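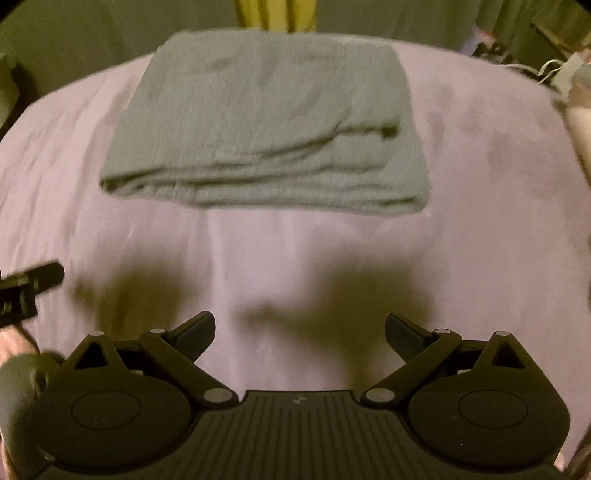

The Weighbridge

Shona Wihongi began with the tithe map, as she always did, and marked the plot in pencil. Plot 41 lay on the north side of Stelton Street, between the chapel yard and the lane to the ford. It was entered as house, shed and garden, the property of J. Brutow, in the occupation of himself. There was no mention of a weighbridge.

The local history group at Sterkham had asked her for two pages on it, with references. The weighbridge had stood outside the Lengyel bakery until the road was widened, and everyone over a certain age remembered the iron plate and the sound it made under a cart. The plate had gone for scrap. The small brick office beside it had become a cycle shop, then an estate agent's, and was now part of the bakery's store room.

She had the trade directories on the left side of the desk and the rate books on the right. The directories gave Brutow as coal merchant. After his death they gave Brutow and Son, and after that Brutow, Mrs, coal and coke. The rate books agreed, apart from one year in which the clerk had written the entry under the chapel and struck it out.

The weighbridge first appeared in the rate book as an addition in the margin: machine and office, 11 shillings. The ink was darker than the rest of the page. She noted this and gave the folio number.

The ledger came next. It had been lent by the present owner of the bakery, who had found it behind a partition. It was a tall book with a split spine, ruled in red, and it recorded each load weighed. The columns were date, carter, goods, gross, tare, net and fee. There were 729 entries. Most were coal. Some were hay, some were turnips, and one, in late winter, was a bell.

She read the ledger in order, which took her four evenings. The hand was the same throughout, upright and rather cramped, with a long tail on the seven. She had assumed it was the son's. The directories said Brutow and Son for all but the last part of the period, and the fees were carried forward under that name.

At entry 700 the net weight was wrong. The gross and tare had been entered correctly, but the subtraction was out by a hundredweight in the merchant's favour. She checked it twice. She went back through the earlier pages and checked those too, and found no other error of any kind. The fee had been charged on the wrong figure. The carter was named as Stelton, and the goods were coal.

She turned to the burial register, to be thorough. Brutow the son had been buried on the day before entry 700. The cause was not given.

Shona put down her pencil and filled the kettle. While it boiled she compared the signature in the register, where the widow had signed as informant, with the ledger. The sevens in the address had the same long tail.

She laid the ledger open at the first page and compared that as well. It was the same hand. Mrs Brutow had weighed every load from the beginning, through her husband's time and her son's. She had opened the office on the morning after the funeral, weighed a load of coal for a man called Stelton, and got the sum wrong.

Entry 701 was in the same hand, four days later. It read: Stelton, refund of overcharge, with a sum in pence. There was no gross or tare. It was the only entry in the book that did not record a load.

The two pages were due at the end of the week. Shona wrote the first page that night. It dealt with the position of the plate, its dimensions as given in the highways survey, and the date of removal. She described the office as a single room of brick under slate, with one window facing the road, and she cited the survey for this.

The second page took longer. She wrote that the ledger had been kept by Mrs Brutow, and gave the evidence of the handwriting in one paragraph, with the folio and page references in brackets. She wrote a sentence about entry 700 and took it out. She put it back in a shorter form, as a footnote, and added the reference to the burial register without comment.

She then wrote to the owner of the bakery to ask whether the store room still had its window. He replied the next morning. It had been bricked up on the outside, he said, but the sill was there, behind the flour bins, and it was worn down in the middle, on the left-hand side as you sat facing the road. He had always supposed that was from the cat.

Shona asked if she might come and measure it. He said Thursday's delivery would be in the way, and she had better come before then. She packed the steel tape, a soft pencil and the ledger, which she had meant to return in any case, and walked down to Stelton Street to catch him before he closed.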